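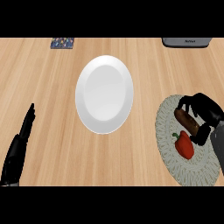
Zivex Cook-Off: Progress Report to the Commissioning Fund, May

2 min read
Print | E-mail

Prepared by Ximena Cabral, series producer, Drirlow

1. Status

Casting for the studio cooking competition is complete. Nine contestants have signed, and five of the episodes are scripted to second draft. The remaining scripts are with Henrique Mota and will be delivered before the studio block begins.

2. Presenters and judges

Bok-nam Wang is confirmed as host. Byung-chul Sung has agreed to judge all episodes. The second judge's contract is still under review by the broadcaster, Plikico. The open point is the length of the exclusivity period after the finale.

3. Production

The studio is booked for four weeks. Call time is 7:30 a.m. on all recording days. Set drawings were approved with one change: the judging table moves closer to the audience seating to shorten the camera track. Mal-soon Maeng has taken over as floor director.

4. Budget

Roughly 70 percent of the first payment has been spent or committed. Set construction is under budget. Travel for contestants is over budget, and the difference has been moved from the contingency line. No increase in the grant is requested.

5. Open items

Music clearance for the title sequence is outstanding. The insurance certificate for the studio audience will be sent with the next report. We request release of the second payment on delivery of the final scripts.

Contact: Drirlow Production Office | © Drirlow. All rights reserved. | Back to top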